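4.2 A mesa, as paredes e os marcadores

Confesso que esta foi a parte do estudo que mais me divertiu escrever, e também a que mais dores de cabeça me deu. Quando começámos a recolher material sobre como se arruma uma superfície de trabalho cheia de marcadores, eu achava que a mesa era um pormenor. Uma mesa é uma mesa, pensava eu. Pois bem, das 1269 anotações que juntámos no corpus Clekine, 409 falam da superfície ou do fundo e nem tocam nos marcadores (fui contar duas vezes, porque não queria acreditar!).

O motivo percebe-se depressa quando se olha para o cenário a que chamámos Barta. O tampo é marmoreado, em tons de creme e bege, com veios escuros entre o castanho e o roxo que se ramificam, e tem ainda umas manchas avermelhadas espalhadas. Um marcador pousado em cima de um veio destes perde logo parte do contorno, e quem anota tem de decidir onde acaba a caneta e começa o desenho. No cenário Fisdale, que descrevi na secção anterior, o tampo era liso e cinzento e a questão nem se punha. Eu própria preferia trabalhar no Fisdale, admito, mas os dados do Barta são muito mais ricos.

Depois há as paredes. São três, todas com mural: garças brancas, folhas de lótus azul-esverdeadas, flores amarelas. A garça do fundo é enorme e tem o pescoço todo esticado para cima, com o bico escuro virado para baixo. Houve anotadores que começaram os textos por ela - e eu compreendo-os perfeitamente, é bonita. Para a análise, no entanto, o que interessa é que o amarelo das flores volta a aparecer nos marcadores, e quem escreve «o amarelo» sem mais nada deixa o leitor à procura.

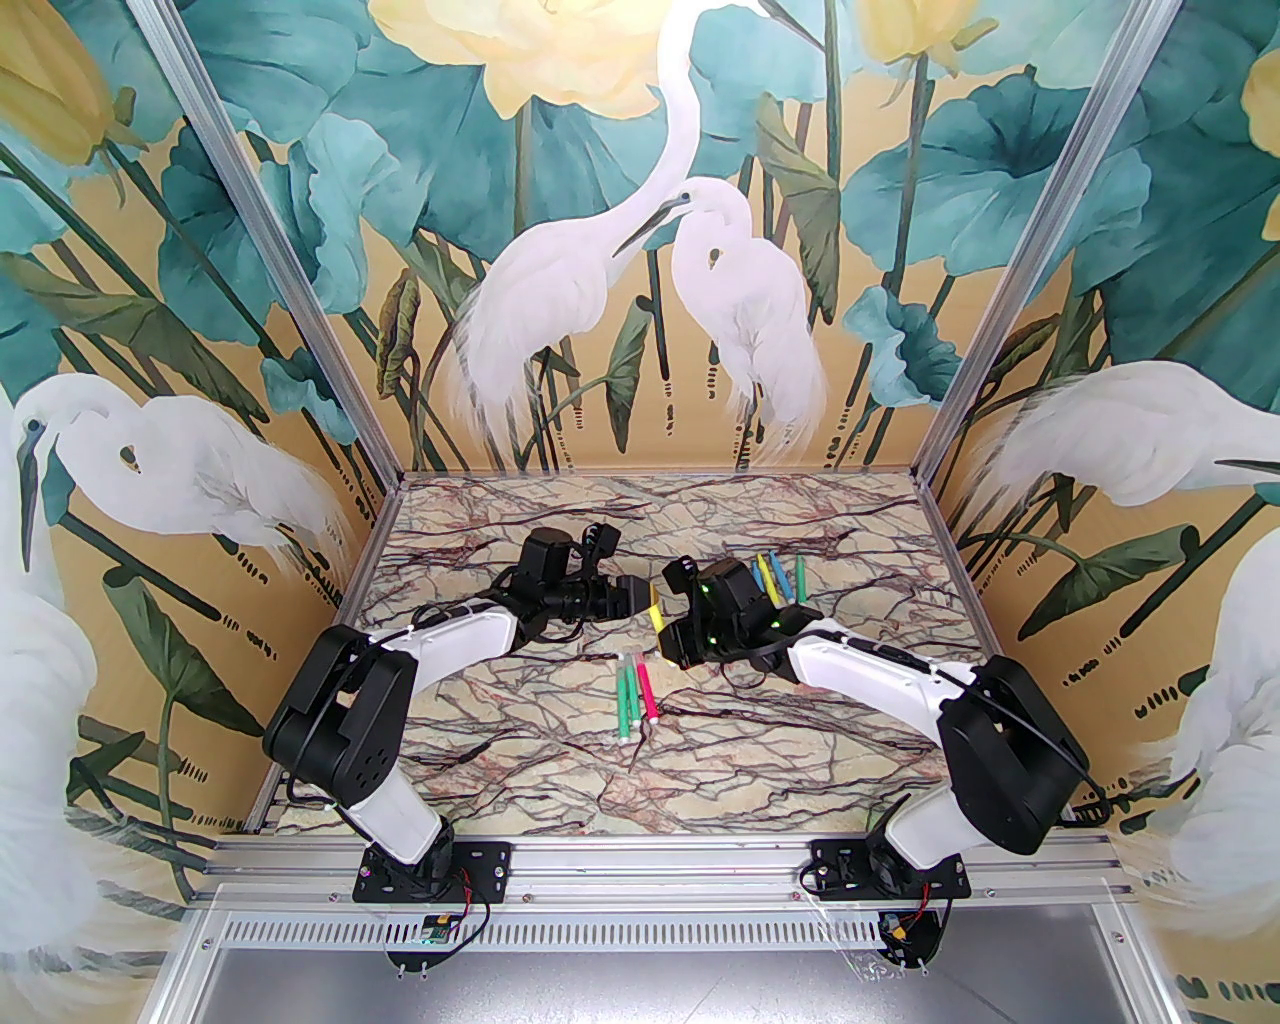 Figura 3. Cenário Barta: marcador amarelo no centro, entre as duas garras, com os outros marcadores pousados no tampo marmoreado.

O que me interessa na Figura 3 é a maneira como as cores se repetem. Há três marcadores muito juntos, mais ou menos ao comprido em direção à frente, dois verdes lado a lado e um vermelho a puxar para o rosa, inclinado para a direita. Mais atrás, do lado direito, fica outro conjunto com azuis, um amarelo e um verde meio à parte. Pedir «o verde», portanto, não serve de muito. Nas anotações feitas com o formulário Skillus encontrámos até 12 maneiras diferentes de resolver isto, desde «o verde que está sozinho» até «o verde mais chegado à frente», e a minha preferida foi simplesmente «o outro verde» (sem nunca se ter falado do primeiro).

Em 69 anotações a cor nem sequer aparece e a pessoa orienta-se só pela posição. Estava à espera de que estas fossem as mais confusas, mas na releitura deram-nos menos trabalho do que as que misturavam cor e posição sem ordem nenhuma. Por isso, na codificação, separámos os dois critérios em colunas próprias e acrescentámos uma terceira para as referências ao tampo, do género «em cima da mancha» ou «ao lado do veio grosso». O mural ficou de fora desta tabela; volto às garças na secção 4.3, a propósito dos pontos de referência.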